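2021-04-05

Day off. Rain until lunch, so I did the bedroom, which I had been putting off since the weekend. Nuala is coming on the 10:15 and will need somewhere to sleep, and the room she gets is the one where I have been eating in bed and dropping things over the side.

Started with the bed. Stripped it, put the sheets in on the 60 wash, left the mattress bare to air. Opened the window for as long as I could stand it. Found one sock and a receipt from Grovico for light bulbs I don't remember buying. Looked in the hall closet and there they were, unopened.

Then the floor. The carpet in there is beige and shows everything. Snack wrappers mostly, and a flattened piece of brown paper packaging that I must have stepped over every morning. I told myself I would only pick up the trash and leave the rest, but once I was down there I kept going.

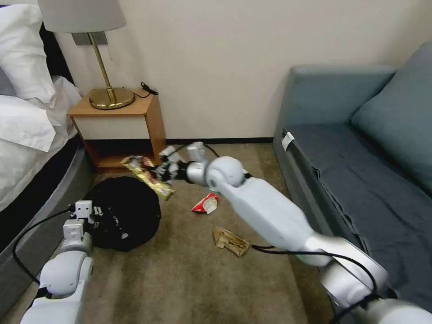 Mehwish Pirzada
Diary keeper, Sketside

The red and white wrapper in the middle of the carpet was torn open and creased flat in places. The gold and red one was shinier. I like both kinds and will buy them again, but I am going to eat them in the kitchen. I have said this before.

The black drawstring bag has been slumped by the nightstand since I got back from Panyasiri. It still has the white tag on it. I emptied it on the mattress: a phone charger, a paperback with the cover bent, two pairs of socks, sunscreen, a ferry timetable. Socks went in the next wash. I kept the timetable for no reason and put it in the drawer with the others. The bag I folded up and put on the closet shelf. It slid off, so I put a shoebox on top of it.

Dusted the nightstand after that. It is a decent little thing, light wood with a white front, and the open shelf underneath collects dust faster than anywhere else in the apartment. Wiped the brass on the lamp with a dry cloth. The gray shade I went over with the lint roller, as Mom does, and it came up fine. The black cord was coiled on top beside the lamp base and I thought about hiding it behind the nightstand, then left it where it was. Nuala will want to reach it.

Vacuumed for 15 minutes. Had to stop once to pull a hair tie out of the brush.

Soup and toast for lunch. Called the Gredonia office about the rent notice and got the recording, closed for the holiday. Will try tomorrow on my break.

Made the bed in the afternoon with the blue sheets, the other set not being dry. Extra blanket on the end. Moved my alarm clock and my pills out to the living room, where I will be on the couch for 2 nights. The couch is fine if I put the thin pillow under my back.

Nuala texted at dinner to ask if she should bring a towel. Told her no. Then I went and checked, and there is one good one.

Still to do: trash out, milk, find the other key.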